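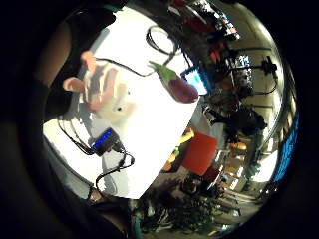

JISTDALE, February 13, 2024 – Shezi, the robot teaching kit we've been building at Lendora since well before I had any grey hair, goes on sale today, and I'm thrilled to be the one writing to tell you. It's a gripper you hold in your hand. You pick things up with it, you put them down where you want them, and the recordings go towards teaching a robot arm to do the same job. Our favourite practice object is a toy aubergine, the glossy purple one with the bright green cap lying by the corner of the white table, and if you visit us you will almost certainly be handed the gripper and asked to move it. Everybody grabs it by the fat end first. Fine by us, we want to see how people really pick things up!

I'm Zuzanna Kubiak and I look after the customer side at Lendora, so I'm the person who gets the phone calls. For the past few years most of those calls have gone the same way. Somebody runs a packing room or a small assembly shop, they've bought or hired an arm, and it does one job beautifully. Then the product changes shape, or the tray does, and they're waiting for a programmer to come out. One customer had an arm standing under a dust sheet from November until after the new year over a change of punnet. (They've let me mention it as long as I don't say who they are.)

With Shezi, the people who already know the job do the showing. You clear some space, plug the gripper in, press the big button and get on with it. A camera on the gripper watches the fingers and whatever is in front of them, and the software keeps track of where your hand has gone and how far the jaws are open. When you've finished one go, you press the button again. If you dropped the thing or sneezed halfway through, there's a second, smaller button that throws that go away. I use that one a lot.

What's in the kit

You get the hand-held gripper, a matching gripper for the arm, a recording unit, a carry case and all the leads. The two grippers have the same jaws and the same camera position, so what your hand showed and what the arm sees later are as close as we can make them. The recording unit holds up to 3,000 goes before you need to move anything off it, and you can name each batch in plain words. Ours have names like "aubergine, left side, Zuzanna in a hurry".

The camera has a very wide, round view, and it takes in a good deal more than the job in front of you. Look past the tabletop and you get the shelves, the wall, the stuff on the floor, all bent round the edge like a reflection in a spoon. New users often ask me if they should tidy the room before they record. My answer is please don't go mad. Leave the place as it is on a working day, leads and all, and if the job will be done in two rooms, do some of your showing in each. Do keep your own fingers away from the lens where you can, though a bit of hand creeping in at the side is something we've all done.

Can I steer the arm from somewhere else?

Yes, and this is the half of Shezi I'm most excited about. The same hand-held gripper works as a remote control. You flip the switch on the side, the arm wakes up, and it follows your hand. You can stand next to it or sit in another room with a screen. We've had people steering the arm in our Drindgate workshop from a desk here in Jistdale, with a cup of tea at their elbow, and it's oddly lovely to watch.

Hand showing is quick and you don't need the arm there at all, so you can take the case to wherever the work is. Steering is slower. It does let you feel what the arm can and can't reach, and it's very handy for the fiddly corrections: the arm has learnt most of a job, it keeps going wrong at one spot, so you take over there, show it the way through and let go again. Both sorts of recording go into the same batch and you don't have to convert anything.

How the trial went

Before putting it on sale we ran a trial at our Drindgate workshop with people who had never taught a robot anything. We had bakers, a bike mechanic, two florists and a retired piano tuner who was better at it than any of us. Between them they put in 126 hours with the gripper. For the job we used to test everything, moving mixed toy vegetables from a table into the right tray, we trained the arm on 324 goes, and after that it got the vegetable into the correct tray often enough that we moved on to real ones. Soft tomatoes are still hard work, I won't pretend otherwise. Long leeks are a bit of a comedy too. We're carrying on with both.

Siyabonga Ngcobo leads our engineering team and built the first version of the handle out of a bicycle grip. I asked him for something suitable for a press release and he gave me this:

"I wanted it to feel like a kitchen tool. If you have to think about the thing in your hand, you stop moving the way you normally move, and then you teach the robot your awkwardness. We changed the trigger again and again until people stopped talking about it. The best sessions were the ones where they chatted all the way through about something else."

He also asked me to say that the weight is balanced for left-handers and right-handers alike, and as a left-hander I can confirm he's kept his word.

What people at the trial asked for

Quite a few changes came straight out of those sessions. The button used to be silent and now it clicks. The carry case opens flat so you can work out of it on the floor. There's a longer lead as standard, as the old one was forever pulling the recording unit along the table (sorry again to the florists). And the software now shows you your last go straight after you've made it, so you can spot a thumb over the lens before you've done another hour's worth. I asked for that last one myself!

Price and how to get one

Shezi costs £905 for a three-month hire, which includes the full kit, the training software and a half-day with one of us, either at your place or in Drindgate. Buying outright is possible too and we'll quote for that depending on which arm you have. We support most of the common table-top arms, and if you're not sure about yours, send me a photo of the label on the base and I'll find out. You don't need your own arm to hire the hand-held part. Plenty of people may want to start by recording for a few weeks and borrow time on ours later.

Schools and colleges can have the half-day free of charge, and we'll bring the toy vegetables. Please give us a bit of notice in term time.

Come and have a go

We're opening the Drindgate workshop to visitors all through the spring. You'll be able to try the hand-held gripper, steer the arm, and bring along something from your own work to practise on, so long as it fits on a table and doesn't leak. Journalists are very welcome and can take their own pictures and film. Siyabonga will be there for most of it and is happy to talk about the technical side for as long as you'll let him. For the plain version, ask for me.

About Lendora

Lendora makes tools for teaching robots by hand and by remote control. Our office is in Jistdale and our workshop is in Drindgate. We started out repairing second-hand arms for small firms and still do a little of that when somebody asks nicely.

Press contact: Zuzanna Kubiak, Lendora, Jistdale. Review kits, extra pictures and interview times with Siyabonga Ngcobo are available on request. I answer the phone myself in the mornings, and in the afternoons I'm usually in the workshop, so leave a message and I'll ring you back.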